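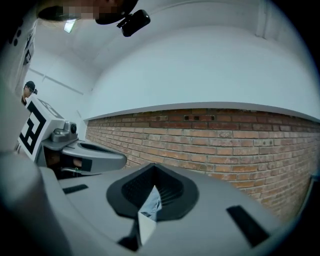
Brick wall in the sewing room: seal it, paint it, or leave it alone?

Interior Walls > Masonry > Page 1 of 1

dsonhandy
December 13, 2010
The brick in the room you see up top is staying. I've won that argument with my wife and I'd like to keep it won. What I haven't worked out is what to put on it, if anything.

Background: second floor of an old place in Brurkcombe, interior side of an outside wall. Some previous owner plastered it, some other previous owner took the plaster off, and I inherited the dust. We use the room for sewing and folding, so anything that sheds grit ends up in cloth. I can wipe down a table, go eat lunch, and come back to a fine layer of 1920s on everything. Pale fabric is the worst for it.

So far I've vacuumed with a brush head (four times) and washed one test patch with water and a nylon brush. The test patch sheds less. It also looks cleaner than the rest, so now I have a patch.

The guy at the paint counter wants to sell me Fullent masonry sealer, satin finish. Anyone used it indoors?
– Dae-han

tobias_b
Don't seal it. Outside wall, soft old brick, presumably lime mortar. It needs to dry in both directions. Put a film on the room side and whatever gets in from the weather side sits there sulking until it pushes the faces off.

Ask me how I know. Or don't, it cost me a chimney breast.

MarinoG
I sealed mine in March three years ago and it's fine. It's also an outside wall. The faces are all still on. I realize this is disappointing news for the forum.

To the original question, yes, Fullent works, two thin coats, and buy the matte. The satin makes brick look like it's been licked.

tobias_b
Three years is nothing for a masonry wall. Check back with us.

MarinoG
I'll send a card.

thais.lopes
Can we find out where the dust is coming from before he buys anything? Dae-han, rub a dry finger on a brick, then on a joint. If the joint comes off like sugar, no sealer is going to fix that, you need to repoint the bad spots. If it's the brick itself, that's a different and sadder conversation.

When I did my dining room I was sure it was the brick. It was old plaster stuck in the texture of the wall, which had been crumbling politely onto the sideboard for years. Two weekends with a stiff brush and a mask and it quit.

dsonhandy
Did the finger test. Bricks: a little, not much. Joints: fine up to shoulder height, then sugar, as advertised. There's also plaster left in the low spots, more than I wanted to find. My finger is now the cleanest part of the house, or the dirtiest, depending on when you ask.

thais.lopes
That's your answer then. Brush out the plaster, rake the sandy joints, repoint with lime. Keep the portland cement out of it. After that see if you even want a sealer.

R_Amato_Brullport
Late husband of a quilter here, meaning late to dinner, I'm in good health. We have a brick wall behind the cutting table and I did none of the above. I hung a cotton sheet on a curtain rod a couple of inches off the wall and we wash it when it gets gray. Total cost was the rod.

tobias_b
That is not a repair, Renzo.

R_Amato_Brullport
It is not. It's been up nine years.

MarinoG
The man has brick and you want him to cover it with a sheet. He could have had drywall.

R_Amato_Brullport
He could have had drywall and been done by now.

dsonhandy
Please don't say drywall, she reads this forum.

Question on the raking. How deep? I've read twice the width of the joint, I've read half an inch, and I've read "until it feels right," posted by somebody with 707 posts, so I assume he's felt a lot of joints.

tobias_b
Those were probably my posts. Twice the width of the joint, or until you hit sound mortar. Hand tools only. If you take a grinder to it you'll nick the brick edges and then you'll be looking at the nicks forever. An old screwdriver and a plugging chisel will do. Blow or vacuum the joint out, dampen it, pack the mortar in firmly in layers, and keep it from drying too fast. Hang damp burlap over it if the heat's on.

thais.lopes
Agree with all that. And empty the room of fabric first. All of it. You'll want to leave "just the one bin" and you'll be shaking out that bin until spring.

For mortar I used the Valentini premix, comes in a 40 pound tub. Dearer than mixing your own but I only had a few square feet to do and I wasn't about to learn chemistry for it. Do a small area low down first, the color changes a lot as it cures.

MarinoG
And then seal it.

tobias_b
And then don't.

thais.lopes
If it still dusts once it's repointed, there are breathable mineral treatments that soak in and don't leave a film. Test on something behind a cabinet. I think that's the closest you two will get to agreeing.

MarinoG
I don't love it.

tobias_b
Same.

dsonhandy
OK, plan as it stands. Fabric goes to the spare bedroom, where I've been informed it will be folded and not "put." Brush the whole wall, rake and repoint from shoulder height up, wait, see. No sealer for now. Sorry, Gualtiero. The satin was tempting right up until "licked."

The test patch I'm going to have to live with or wash the other ninety-odd percent to match. Is there any trick to blending it in?

thais.lopes
Wash the other ninety-odd percent.

R_Amato_Brullport
You could put a sheet over it.

dsonhandy
What size is the rod?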